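### 4.2 Berth demand and visitor spending

The second part of the analysis concerns calls by large private yachts at Ekwood, a harbor town whose summer economy depends mainly on day visitors. Calls were taken from the harbor office log, which records arrival time, length overall, flag, and the berth assigned. Vessels shorter than 30 meters were excluded. The remaining 54 calls were matched to provisioning invoices supplied by the port agent, Innes, under the terms set out in Section 3.

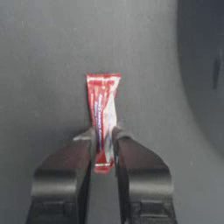

Calls shorter than one night were kept in the sample but coded separately. Their spending is mostly on fuel and port dues, and including them without a separate term would pull down the estimate for food, transport, and shore services. Following Gourlay and Tennant, we treat crew spending and guest spending as two series. Crew purchases are small and regular. Guest purchases are uneven — a single restaurant booking can exceed a week of crew spending — and were therefore entered in log form.

Town-side spending was measured with a survey of local businesses. The form was sent in April, before the first calls of the season, and again after the quay closed to large vessels. In total, 1195 usable responses were returned across the two rounds. Responses from businesses with no street frontage were coded by registered address, following the scheme used by Boersma.

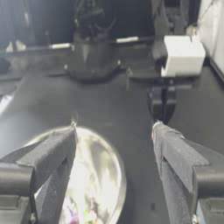

Two limits of the survey should be noted. First, businesses were asked to assign sales to yacht parties, cruise passengers, or other visitors, and staff at the counter can't always tell these groups apart. Second, the outer quay was under repair for part of the season, so some vessels anchored in the bay and used tenders. Tender landings are logged by time only. We assigned them to a vessel when one yacht was at anchor and dropped them when there were two or more.

We also compared weekly shore spending with occupied berth length. The relation is close to linear up to the point where the inner quay is full, and flattens after that. Adding the week of the regatta changes the intercept but has little effect on the slope. The highest weekly value falls in the regatta week.

**Figure 3.** Two wrapped candies and a round stainless steel bowl on a dark work surface, between two pairs of gripper fingers. 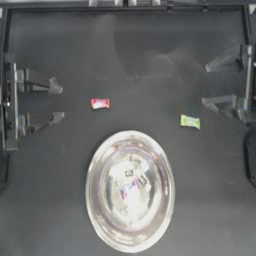
### 4.3 Sensitivity to the berth fee

The fee schedule changed once during the study period. We reran the model with the calls split at that date, keeping all other terms as before. The coefficient on berth length was slightly lower in the later group, and the two intervals overlap. Leaving out the calls handled at anchor gave a similar result.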